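Deltudley Residents' Help Exchange
Kitchens and Fixtures
Status: Answered

Question

Support requirements for a stone counter extending past the cabinets

Our household is replacing the kitchen counter in a unit at the Duvby development. The new counter will be stone, and we would like it to extend 15 inches past the cabinets on one side so that two stools can be placed there. The supplier, Sonuvau, has provided a quotation that lists the slab, the sink cutout, and delivery. Supports are not mentioned anywhere in the quotation. When we inquired, we were told that supports are "by others."

We request guidance on the following matters. Is an extension of this depth acceptable without brackets? If brackets are required, must they be installed before the slab is delivered? The building management office has advised that any work attached to a shared wall requires written approval, and we would prefer to submit one request that covers everything.

The cabinets are existing and will remain. They were leveled when the unit was built, and there has been no movement that we are aware of.

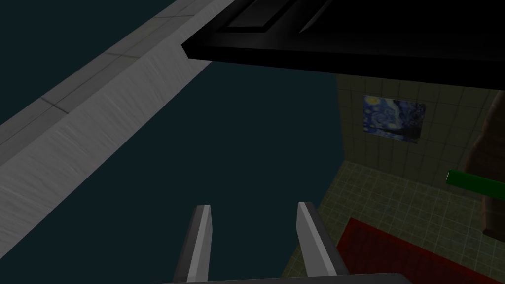
An extension of 15 inches should not be left without support. Please obtain the written limit for your particular slab from the supplier, as it depends on the thickness and the type of stone. Many fabricators become unwilling to proceed well before that depth, and a warranty may be void if their limit is exceeded.

Brackets should be in place before delivery. Flat steel brackets that are set into the top of the cabinets are generally preferred where people will be seated, as they leave the knee space clear. They must be fastened to solid framing. A cabinet side panel is not sufficient. If the existing cabinets have no solid framing along that side, a carpenter will need to add it, and this work should be included in your request to management.

The phrase "by others" means that the supplier accepts no responsibility for the item. You are advised to ask Sonuvau for a drawing that shows the required bracket positions, even if another party will install them.

Marked as accepted by the person asking. 5 residents found this helpful.

Second answer

We had the same work done in the Lie building and did not use brackets. There has been no problem to date. Our extension is smaller, however, and is used for mail and plants.

Comment on second answer

Residents are asked to state the measurements of their own installation when offering it for comparison. The depth of the extension is the main consideration here.

Third answer

With regard to approval, the management form for Duvby has a section for counters and a separate section for wall attachments. Both should be completed if any bracket touches the shared wall. Incomplete forms are returned without review. Our form was returned in May for this reason and the slab had to be held at the supplier's yard at our expense.

Please also have the cabinets checked for level again before the template is made. The fact that they were level at the time of construction does not settle the matter.

Follow-up from the person asking

Thank you for the replies. Sonuvau has now confirmed in writing that supports are required and has agreed to supply a drawing. The form will be submitted with both sections completed.

This question is closed to new answers. Related questions may be posted under Kitchens and Fixtures.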